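About Esetti

Welcome, and thank you for stopping to read about us. Most people who land on this page are looking for the phone number, which is up in the corner, but if you have a few minutes we would love to tell you how we came to spend our days putting bottles into trays.

Esetti packs glass bottles for people who need them to arrive whole. Soda in glass is the larger part of it, along with syrups, hot sauces, vinegars and the occasional batch of somebody's grandmother's vanilla. We work from a low brick building on Pearce Street in Irkgate, next to the tire shop, with a loading door that sticks in damp weather and a kitchen that always smells of coffee.

The business was started by Hortensia Valdebenito, who ran a small grocery in Drasley for many years and was forever being asked by customers whether she could mail a few glass sodas to a son at college or a sister out west. She said yes to all of them (she still has trouble saying no) and learned the hard way that crumpled newspaper won't do. The first parcel she ever sent came back to her in a sticky box with a very polite note from the mail carrier. She kept the note, and it hangs by our front door, a little brown at the corners.

After that she tried egg cartons, bath towels, popcorn and a kind of cardboard honeycomb that she cut herself at the kitchen table. Then her nephew, Nahuel Godoy, brought home a molded foam tray with round wells in it, and that was that. Each bottle gets its own place to stand and can't knock against its neighbor. We have changed a great many things since then, including the building, but we are still very fond of a good tray.

Nahuel looks after the packing room now, and if you come by in the morning you will find him at the tables, which he likes kept plain and pale so that a chip of glass or a drip of syrup shows up right away. He fills the back row of a tray first and then works toward himself, so he never has to reach over a bottle that is already standing. Everyone who has joined us since has picked up the habit, and a few of us have caught ourselves loading the dishwasher at home the same way! 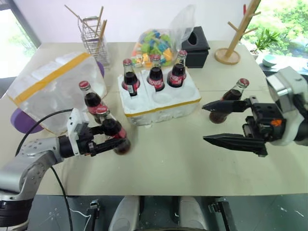 Do you pack bottles that are already full?

Most of what we handle is full and capped when it reaches us, and we pack it just as it comes. Empty bottles are welcome too, and they go in the same kind of tray.

We are a small company and we mean to stay one, although we did outgrow Hortensia's back room rather quickly. Our best month so far was a December in which we sent out 1,538 parcels, and by the end of it every one of us was dreaming about tape. The April after that we sent 1,320, which felt like a vacation by comparison, and it was during that calmer stretch that we finally painted the office and bought chairs that match.

Renata Cisternas answers the phone and the email, and she is very good at working out what a customer needs before they have quite finished explaining it. If you tell her how tall your bottle is and how wide it is at the fattest point, she can usually tell you then and there which tray it belongs in. If she can't, she'll ask you to mail us one so we can try it for ourselves. Please do wrap it well. We have received a few of these trial bottles in pieces, and while we do feel a certain professional sympathy, it slows things down.

Hipólito Rivadeneira drives the van. He picks up from bottlers and shops in Irkgate and Drasley and brings the finished boxes to the carrier in the late afternoon, and he has firm opinions about every speed bump between the two towns. Cameron Lindsay came to us for a summer and has been here 5 years. Cameron orders the boxes, the tape and the trays, and set up the shelf by the loading door where we keep used trays that are still clean and sound. If you live nearby and have a stack of them from a past order, bring them back and we will gladly put them to work again. We can't take cracked ones, I'm afraid, or any that have had something spilled in them.

Our smallest order is 10 bottles for a business. For a family sending a gift there is no smallest order at all, and Hortensia would have words with us if there were. She comes in a couple of mornings a week, ties on an apron and packs the gift parcels herself, and she likes to read the cards, so write something nice.

Visitors are welcome from nine in the morning until four in the afternoon. Park on the side nearest the tire shop and give the door a good push.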